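Laundry Week at the Flat: Beds, Baskets and One Very Yellow Garment

Hi again! It's been a while since I put a gallery up, and the last one was all rain gutters, so I promised my sister something indoors this time. So this one is laundry. Sheets, clothes, the basket, the whole business. I know that doesn't sound thrilling, but the laundry posts get more mail than anything else I write (the stain one from last September is still bringing in letters), so here we go.

A little background if you're new. I look after the furnished rooms at Dalgate, which is a grand way of saying I wash what needs washing and put it back where it goes. I've been at it for 7 years now. Before that I did the linens at a guesthouse called Herath, where there was a proper laundry room with a folding table as long as a bus, and I've missed that table ever since. These days I fold on whatever flat surface is closest, and mostly that means a bed.

I'm a big believer in doing the clothes before the bed gets made up. Put the fitted sheet on, leave the pillows and the comforter somewhere else, and you've got yourself the best sorting table in the house. Everything shows up against gray, too. I used to buy white sheets and spent half my life hunting for white socks on them. Gray is kinder! Gray forgives you for coffee as well, up to a point.

Click through at your own pace, and mind the wrinkles. I don't iron fitted sheets and I'm not going to start. 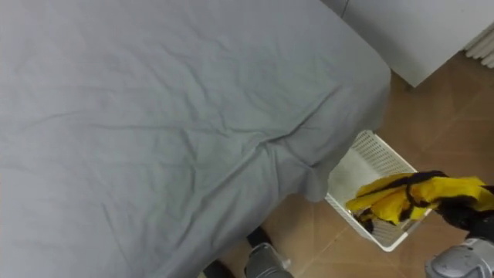
Basket parked right at the corner of the bed, with the yellow-and-black piece over it. Look at that corner of the sheet, all bunched up and hanging down the side.

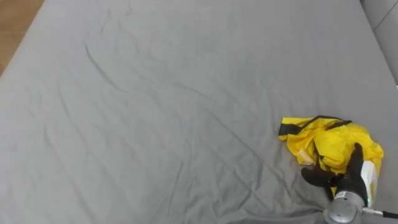
The yellow thing in its natural state, a shiny heap on the gray. I like how that black trim shows up against it.

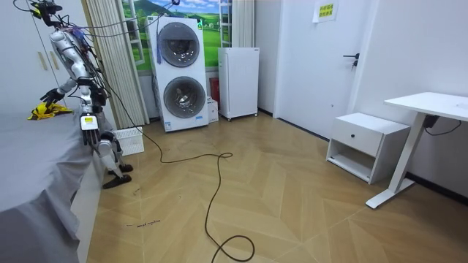

The stacked washer and dryer in the middle, bed on the left, basket on the floor. Everything within a few steps. 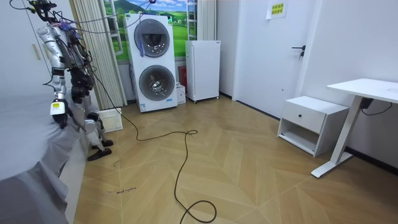 The mural! Green fields, rows of trees and a big blue sky between the curtains. I'd fold towels in front of that all day.

Now, thin shiny jackets. I get asked about these constantly, and I've ruined enough of them to have opinions. Read the tag first, obviously. Then close every zipper, empty every pocket (every one, even the tiny one you think nobody could fit a tissue in) and turn the thing inside out. Cool water, gentle cycle, and go easy on the detergent. I use the plain liquid from Warance, half a cap, and I run a second rinse. No fabric softener on anything that's supposed to keep rain off. I learned that one on my own good jacket, which soaked through on a ferry, and I stood there dripping and furious for the whole crossing.

For drying I hang them up on a wide hanger overnight. Some people tumble them on low for a few minutes at the end and swear it brings the water beading back. It's fine if the tag says so. Mine doesn't, so I leave it alone.

Folding a slippery jacket is its own kind of misery. Lay it face down, bring the sleeves in behind, fold the sides to the middle and then roll from the bottom up. Tuck the roll into the hood if there's one. It'll still try to undo itself on the shelf, but less.

A few of you wrote in about baskets after the spring post. My answer hasn't changed: get one with holes in it. Air gets in, damp towels don't go sour quite so fast, and you can see from across the room whether it needs emptying. Plastic is easy to rinse out in the shower. I had a pretty wicker one from the Clirach sale and it snagged two sweaters in its first month, so it holds magazines now. White does get grubby around the rim, but a wipe with dish soap sorts it out.

And fitted sheets. Oh, fitted sheets. If a corner keeps popping up, check which way around you've got it before you blame the sheet. I put a little stitch of red thread in the bottom right corner of every one I own, and it's saved me so much grumbling. If the sheet is on the right way and it still bunches, then it's probably cut for a deeper mattress than yours. You can buy elastic clips that run underneath, corner to corner. They aren't pretty, but who's looking under there?

Severin Marti wrote to ask whether I wash new sheets before using them. Yes, always, and by themselves the first time. Dark gray ones can let go of a surprising amount of color. Severin also wanted to know how I get a fitted sheet to fold flat, and the answer is that mine end up as a sort of soft square with one bad side. I put the bad side at the back of the shelf.

The next gallery will be kitchen drawers, if I can face mine. Send me your stain questions in the meantime, and tell me what the stain is before you tell me what you've already tried on it. It goes so much faster that way!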